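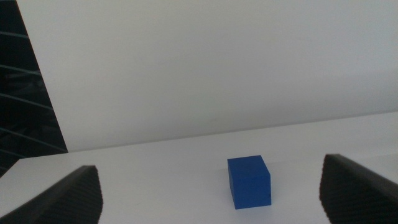

Coloured block kit goes on sale in Clonelbridge, with big claims attached

A set of plain coloured blocks is the latest thing Clonelbridge parents are being told they can't do without, and at least one local educator would like to see the evidence first.

The Zaltirar starter kit went on the shelves at Leemans in October. It comes in red, green and blue, with a booklet of 368 sorting and stacking tasks meant to take a child from age two to school. The first print run of the booklet is 500 copies, and the shop has put its order in for more.

Colette Royer, who wrote the tasks, said the plain colours were the whole idea. "There's no face on it, no song, no battery. A child has to decide what to do with it," she said. According to the cover, the kit "builds the foundations of mathematical thinking".

Meriem Metwally has taught kindergarten in the town for years and doesn't doubt that children like blocks. Her trouble is with the cover. "They've always stacked things. I'd like to know which foundations, and who measured them," she said.

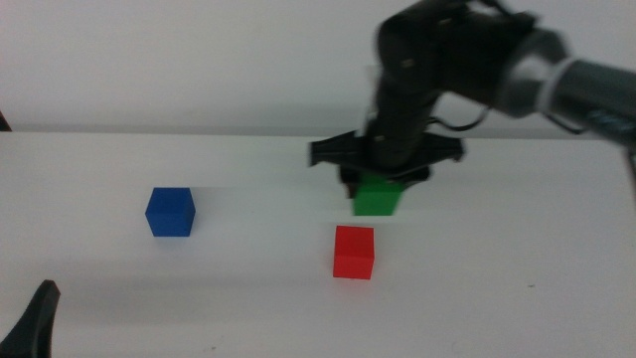

Asked for the research, Royer pointed to a trial with 6 families, all of whom filled in a questionnaire at the end. There was no comparison group. She called it "a beginning" and said a larger study was being discussed, though she couldn't name a partner or a date.

The tasks themselves are modest enough. An early one asks the child to put green beside red and leave blue on its own — later ones bring in towers, bridges and simple patterns. Most could be done with whatever is already in the toy box.

Lino Galli, who manages Leemans, said he stocks what people ask for and doesn't write the packaging. He did confirm that the store's older, unbranded blocks are still available, two aisles over and a good deal cheaper.

The library is lending out one copy of the kit until the end of term.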